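Mahuika 2 Two-Door Storage Cabinet

Low office cabinet from Unside for binders, folders and general desk supplies. The Mahuika 2 has two hinged doors, one interior shelf and a flat top panel in pale oak-colored wood veneer. Item no. 827.

The back panel is finished on both faces, so the cabinet can stand against a wall or behind a desk as a divider. Shelf height is adjustable in steps of 50 mm. Doors open outward and need clear floor space in front of the unit. 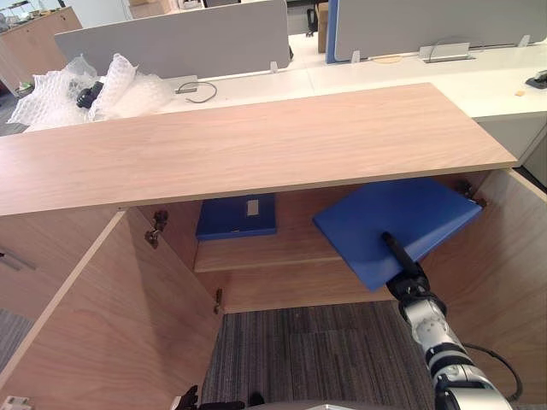
Mahuika 2 with both doors open, blue folders at the shelf. Horizontal grain on top panel, vertical grain on inner door face.

Specifications
Width: 827 mm
Height: 623 mm
Doors: 2, hinged, metal hinges
Handles: slim, metal
Shelf: wooden, horizontal
Surface: light wood veneer
Delivery: flat, with fittings

Assembly
Fit the shelf before hanging the doors. Place the cabinet on a level floor and adjust the hinges until the gap between the doors is even from top to bottom. On carpet, check the adjustment again after a week of use.

Care
Wipe with a damp cloth along the grain and dry at once. Do not use solvents or abrasive pads.

Related items: Flurico desk, Drultska open shelf unit.

Replacement hinges and handles: contact Noeline Nepia, parts desk, and quote the item number.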